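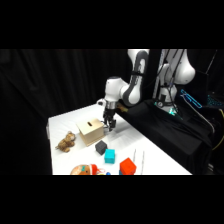
Selling my seats after one season, talk me out of it

Home | Forums | Ballpark Talk | Search | Log in

Posted 08/09/2020 by vowino33

I bought a partial plan for the Grorudberg Cadets last winter, and so far it has gotten me a plastic card and a very nice email. The club is offering a refund or a rollover to next year. It comes to 600 dollars. I'm leaning toward the refund, but my row is good, right behind the visitors' dugout, where you can hear the first base coach complain.

Replies

bianchini_bleachers
Roll it over. Give up a row like that and you'll be in left field with me, staring into the sun until the fifth inning.

T. Tanabe
Take the money. I rolled mine over once with a different club, and they moved home plate. Okay, they redid the lower bowl, but my "same great seat" came back behind a pole. I got to know that pole pretty well.

bianchini_bleachers
One pole does not make a trend.

T. Tanabe
It does if you sit behind it for 33 games.

malte_b
Does the rollover lock the price? When I called in July the guy said yes, then said "should," then put me on hold. I'm still holding, in spirit.

vowino33
The letter says price and row are both "honored where possible." My wife read that out loud twice and laughed the second time.

Orathai R.
I'd keep them. Minor league ball is the one thing I can still take my dad to without a loan, and he's asked me every week when it starts up again. If everybody pulls out, there may not be a row to go back to.

T. Tanabe
That's a donation, then. Nothing wrong with it, but call it one.

Orathai R.
Fine, it's a donation with hot dogs.

malte_b
The hot dogs went up to 5 bucks last year, so count that as a second donation.

vowino33
Called this afternoon. You can split it -- keep two seats, refund the other two. So I'm doing that, and my brother-in-law can buy his own from now on.

bianchini_bleachers
Does he know?

vowino33
He's on this board, so give it an hour.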